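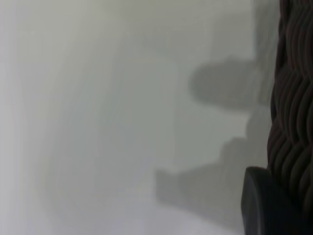 Wrist camera at very short distance: dark brown ridges at the right, and the shadows on the pale surface.

Stoltora: Frequently Asked Questions

This page collects the questions which I receive most often about Stoltora, the robot arm project in the Lakemix shared workshop. I try to keep it up to date, but the project changes faster than the page. If something here does not agree with the build log, please trust the build log.

What is Stoltora?

Stoltora is one robot arm on one table, with a gripper of two fingers. The purpose is to move light household things by their edges. At present these things are woven baskets. The name is the name of the whole project, with the arm, the table, the cameras and the software together.

Who is making it?

My name is Bit-na Bang and I do most of the software and all of the documentation. Benmoussa does the mechanical work and the wiring. Other members of Lakemix help when a job needs more hands, for example when we moved the arm to its present table.

Is it a product? Can I buy one?

No, and we have no plan for this. You are welcome to copy what we did. The parts list and the drawings of the mounting plate are in the members' folder, and I send them by e-mail to people outside who ask for them.

Why baskets?

In the first months we used wooden blocks and small boxes, and the arm became quite good with them. Then we put a woven basket on the table and almost everything failed. The rim is not straight. The wall bends when you press on it. The camera looks at the floor of the basket and sees the table through the holes, and the depth estimate jumps between the one and the other. All these difficulties come in an object which costs little and weighs almost nothing, so if we drop it, there is no damage.

Which baskets do you use?

Rectangular ones of similar size, one dark brown and one orange. We bought them in an ordinary household store. The two colors are useful for us. On the white table the orange one is easy for the color filter. The dark one is easy to find as a shape, but it has very little detail inside the shadows, and there the filter often loses the rim.

How does the arm take a basket?

One finger goes inside, the other finger stays outside, and the wall of the basket comes between them. Then the gripper closes slowly until the motor current reaches the limit which we have set. We tried before to take the basket from both outer sides, but the opening of our gripper is too small for this.
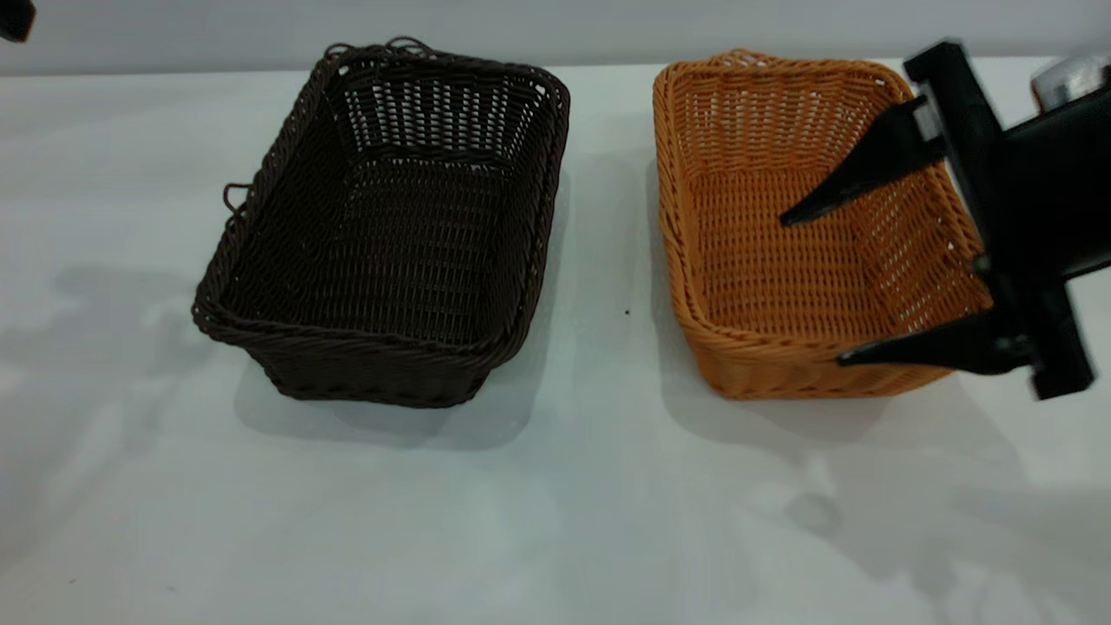

The approach is the slow part. The program first looks for the longest piece of rim which is free on both sides, and it turns the wrist until the fingers are pointing across it. If the neighbor basket is too near, the program refuses the grasp and waits. In the beginning it did not refuse, and it pushed the second basket off the table many times. Now we leave a strip of bare table between the baskets when we set them out. I would like to remove this rule one day.

How many cameras are there?

Two kinds of view are used. A fixed camera looks at the table and gives the position of the baskets. A small camera at the wrist is used only for the last part of the approach. Both record at 30 frames per second, although the control program does not read every frame.

What do you do with wrist pictures where almost nothing is visible?

We keep them. When the wrist is low and near to an object, the camera may see mostly the table surface, some soft shadows and a narrow piece of the object at one side. I used to delete such pictures from the recordings. This was an error. The program meets these views in every approach, and it must know that they are normal and that it should continue. After I put them back, the arm stopped less often in the middle of the movement.

Do the shadows disturb the program?

Yes, more than we expected. The shadow of a finger has clear direction and it moves together with the finger, so in an early version the program treated it as a part of the gripper. We made the following changes:

The exposure of the wrist camera is now fixed by hand.
The workshop lights next to the table stay on during recording, also in daytime.
The rim search ignores gray regions which have a soft edge.

The last one helped the most. It has also a bad side, and a dark rim which is out of focus is sometimes ignored too.

Why is the table white?

It was white when we got it. I considered covering it with something matte and green, but then every old recording would be of less use, and I did not want to begin again.

What is the Drekell board?

Drekell is our name for the small controller board which Benmoussa made for the gripper. It reads the motor current and it can stop the closing without asking the main computer. Version 2 is in the arm. Please do not use the drawings of the first version, they have an error at the power connector, and they are still in the folder only for the history.

Does the gripper damage the weave?

It can. The fingers become narrow toward the tip, and a narrow tip goes easily into a gap between two strands. When the arm then lifts, it pulls on the strand. Of the 17 grasps which I checked one by one in November, I stopped two by hand for this reason. Loose ends are also a problem for the other direction, that is, they confuse the rim search. I do not cut them. A basket in a real home has loose ends as well.
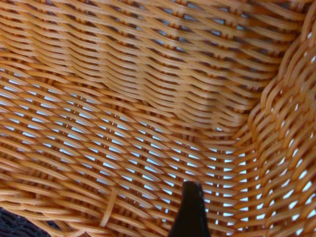
View into the orange basket from the wrist camera, with the tip of one finger at the bottom.

How do you know how deep the finger should go?

We do not measure it very well yet. The floor of the basket is full of small openings, and the pale table is visible in them. The program has to decide which of the two surfaces is the nearer one. Our present solution is simple: it takes the rim as reference and goes down a fixed distance from there. For deeper baskets the fixed distance is fine, for shallow ones we must change the number in the settings file before the session.

Can the arm lift a basket with something inside?

We have tried with a folded cloth only. The grasp is at one side, so a heavier load turns the basket in the fingers. Please do not put tools or cups in the baskets, also not for fun.

Is it safe to stand near the table?

When the arm is under power, stay behind the line on the floor. The stop button is at the front corner of the table, and every person who works with the arm must press it once at the start of the session to see that it functions. Long hair must be tied. Children may watch from the other side of the line together with an adult.

May I use the arm myself?

If you are a member of Lakemix, yes, after an introduction with Benmoussa or with me. It takes one evening. You will learn to start the arm, to bring it to the rest position and to save a recording with the correct name. After this you may book the table in the shared calendar.

I want to help, but I cannot program. Is there something to do?

There is a lot. The recordings must be looked through and sorted, and this needs patience and no code. We also look for baskets with other weaves and other rims, old ones too, if they are clean. You can leave them on the shelf under the table with a note for Bit-na.

How can I report an error on this page?

Write to me through the members' list with "Stoltora FAQ" in the subject. English is not my first language, so corrections of the language are welcome too.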